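The Pluvent work table and its two companion bins were reviewed by the equipment office of Codivine over a full season of daily use, beginning in September. The table is sold by Sarinura as a sorting surface for light materials, chiefly paper goods. The order number was 2,542 and the set was delivered complete.

## The table

The top is white, rectangular and long enough for two people to work side by side. Crumpled paper shows up clearly against it, which helps at the end of a shift when stray pieces are easily missed. The finish has a slight gloss. Under overhead lighting it returns a pale reflection near the middle, and staff who read labels at the table have asked for a duller surface.

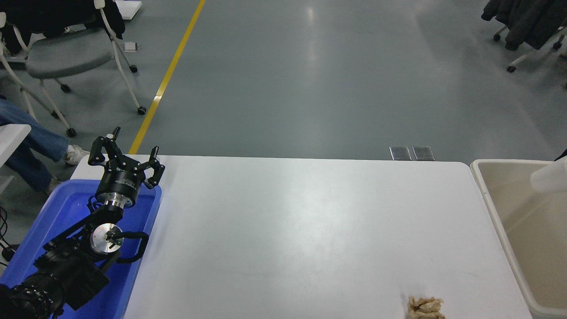 ## The bins

The set places one bin at each end. The blue one, at the left, is bright enough to be named in written instructions without further marking. The beige one, at the right, has a thick rounded rim that is comfortable to grip when the bin is lifted out for emptying. Its pale interior shows marks sooner than the blue, and weekly washing is advised.

Reviewers were satisfied with the height of both rims in relation to the tabletop. Paper can be swept sideways into either bin with one hand. The rounded corners of the table caused no snagged sleeves during the season. 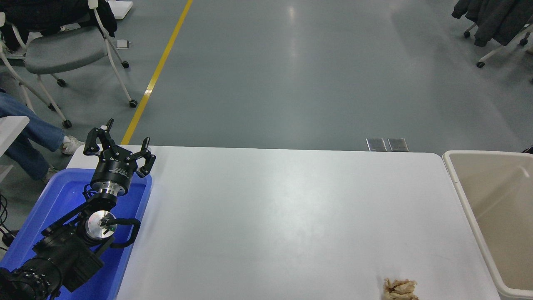
## Daily use

Paper cups and wadded paper make up most of what this office sorts. A cup stands steadily on the top, and the surface wipes clean with a damp cloth. The largest recorded week came to 1,347 items, and the table needed no adjustment afterward. The smooth floor in the sorting area suits the set well; the office has not tested it on carpet or uneven ground.

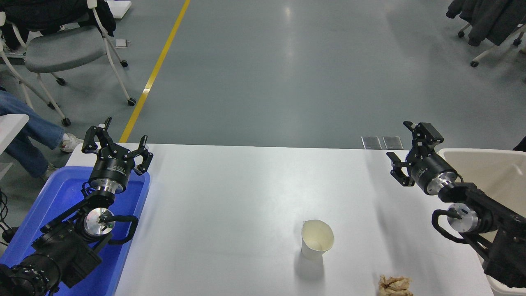 *Nedeljković Equipment Review, No. 600, p. 14*

The set is recommended for indoor sorting of light, dry goods. Purchasers who work under strong ceiling lights should ask Sarinura for a surface sample before ordering. Replacement bins may be ordered singly in either color.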